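Test your pick in the sim before the real arm

Do this before bolting anything down in the garage. Set the block at an angle, open the gripper, check the wrist view.
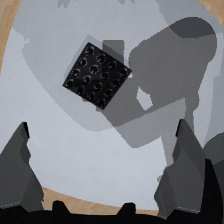
Wrist view, fingers open, block not gripped yet.

1. Line up. Jaws over the block, still open. If the arm shadow hides the edges, turn off one light — Zimlow scene file has too many.
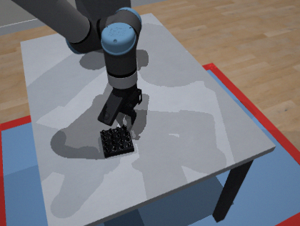
2. Check height. Switch to the low side view and look for a gap under the fingertips. Mine was set 20 mm to high, cost me 2 evenings.

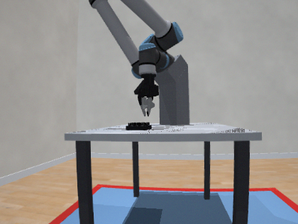 Then step down slow, 2 mm at a time, and save the pose. Thanks to Sverre Viklund for the script.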